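Bralier shows off its PC repair robot, with the hard parts still to come

By Baltasar Pastor
October 2025

Bralier opened its workshop on the Wurer industrial park to visitors this month, and the main draw was a robot arm that is meant to take over some of the dullest work in computer refurbishing. The company wants it to fit memory in used office desktops, one machine after another, without a person standing over it.

Whether it can do that in a working shop is still an open question after an afternoon of demonstrations. The company had good coffee and a well-rehearsed talk. It had fewer answers about cost.

The project is called Moon. It has been running for 2 years, and Bralier says it grew out of a simple staffing problem. The firm takes in old computers from schools and offices, tests them, replaces what needs replacing and sells them on. Opening a case and pushing in a memory stick takes a trained person very little time. Doing it all day is another matter, and people leave.

"We are not trying to build a robot that can fix any computer," said Bonifacio Soler, who runs the project. "We want one that can do a handful of steps and do them the same way at four in the afternoon as it did at eight in the morning."

That is a modest goal, and the demonstration was modest too. Each computer has to be opened by a member of staff and laid on its side before the arm gets involved. Somebody also decides which parts go into which machine. Visitors who came expecting a box of old computers to go in one end and working ones to come out the other were set straight early on.

The arm went through its routine 3 times for our group. Twice the memory went in. On the other try it stopped above the slot and stayed there until an engineer restarted the program. Soler said the software is set to give up when it is unsure, and that a pause costs less than a cracked board. Fair enough, but a robot that waits for help needs someone close enough to give it, and that person's wages have to go somewhere in the sums.

Those sums were hard to get hold of. Asked what the setup cost, Soler said it was "still a development system" and that a price would come later. Asked how its speed compared with a person's, he said speed was not what the team was measuring yet. A slide in the opening talk promised 200 computers a day from a full line. There is no full line. There is one arm, and the slide did not say how many more it would take.

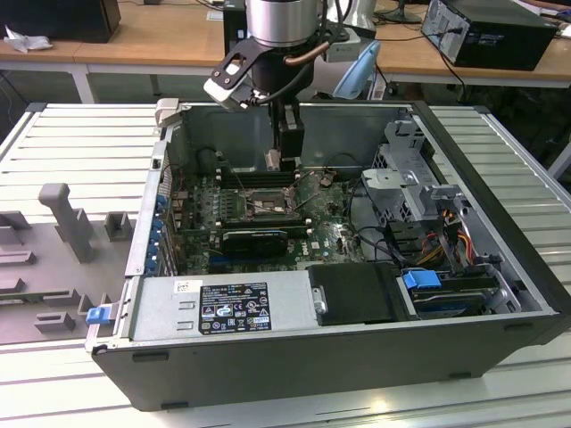 The gripper above the memory slots of an opened Dell desktop at Bralier's workshop.

Variety is the other worry. Office computers come in many shapes, and makers like to move things from one model to the next. Bralier says Moon has been tried on 40 models so far, but only one was used while we were there. A request from the back of the group to see a different one was politely put off – there was a schedule to keep.

Bekari, a reseller that buys much of Bralier's finished stock, has agreed to take a trial batch put together with the robot's help. Every machine in it will be checked by hand before it ships, just as they are now, so the trial may say more about the checking than about the arm.

Soler said the team's next job is taking old memory out, which he called harder than putting new memory in because the clips on the slots vary so much. No date was given for that. The workshop will open to visitors again in the spring, and Bralier says places can be booked through its front office.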